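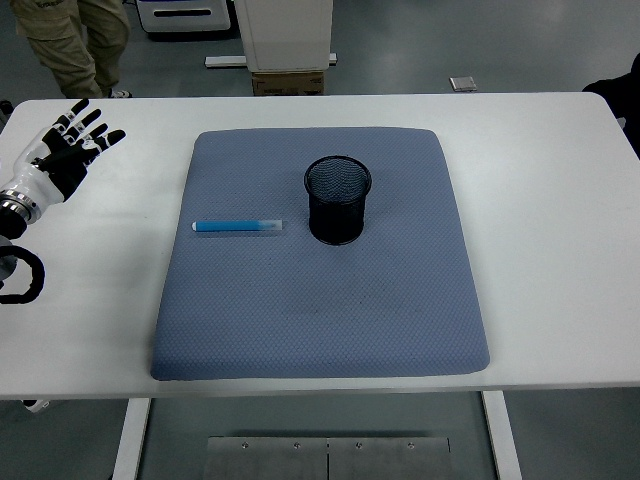 Photo: Kazimiera Szczepańska, Pindbridge open day, 18 October 2025

Visit report: manipulation demonstration

2. What we went to see

Our group of 16 signed up for the Pindbridge open day because the module handbook says every project must include "one observation of automation in use". The other choice was a bottling line. We had all seen bottles.

The demonstration we picked was called Desk Tidy. The task is to pick up a marker pen and put it in a mesh pen holder. I have shared a house with people who cannot do this, so I was prepared to be impressed.

Both objects were on a padded mat. Our guide from the Plelum team said the mat matters more than visitors think: on a hard table a round pen rolls when a finger touches it, and on padding it mostly stays put. The hand can also press down slightly without anything complaining. I wrote this down as the first useful fact of the day – the first 17 minutes had been a fire safety talk.

3. The attempts

The hand has separate fingers, and they open wide before each attempt. Going in is slow. The guide told us that finding the pen is the easy part and that lifting it level, then tipping it upright above the holder, is where most of the work since August has gone.

We watched 2 runs. In the first the pen went in. In the second it landed across the rim, thought about it, and fell on the mat. The second run got more applause, which I believe was kindly meant.

Mkhize asked why they didn't use a wider pot. The guide said they had, last year, and it taught them very little. Gulline asked how many attempts they record and was told 130 for each change to the software, failures included.

4. Notes for our own project

Our gripper has two fingers and no patience. We will put padding under the test objects before changing any code, and keep a log of failed picks as well as good ones. At present our log has only good ones, so it is quite short.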